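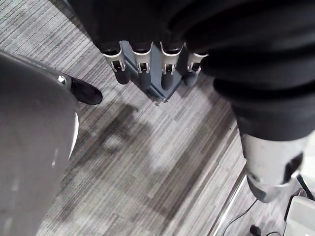
Floors and walkways: monthly walk-through, Kisavance office, second floor

Monday, September 19, 2022

1. Carpet seams flat, no lifted edges
OK in the open office. Seam outside room 213 is lifting again. Taped in May, tape has worn through. Needs glue this time.

2. Entry mats lie flat and don't slide
Fail at the east door. Mat curls at one corner. Replace with the heavier Faltia mat.

3. Walkways at least 30 inches clear
Fail by the copier - boxes of paper stacked on both sides. Moved during the walk-through. Check again next month.

4. Cords off the floor or under a cover
OK, except a phone charger across the aisle near the window desks. Unplugged.

5. Stair nosings tight
Two screws loose on the third step down. Tightened. Rest OK.

6. Exit signs lit, exit doors open freely
OK. North door sticks a little in damp weather but opens with one hand.

7. Spill kit stocked
Absorbent pads low. Reorder from Danladi, same size as before.

8. Lighting on stairs and landings
Lower landing is dim. Tube is on order - 4000 K to match the others.

Open items carried over: 3, 7, 8. Glue and mat go on a separate work order.

3 comments
Share

Related
Ladder inspection checklist
Nondness storage room: shelf load check
Fire extinguisher monthly log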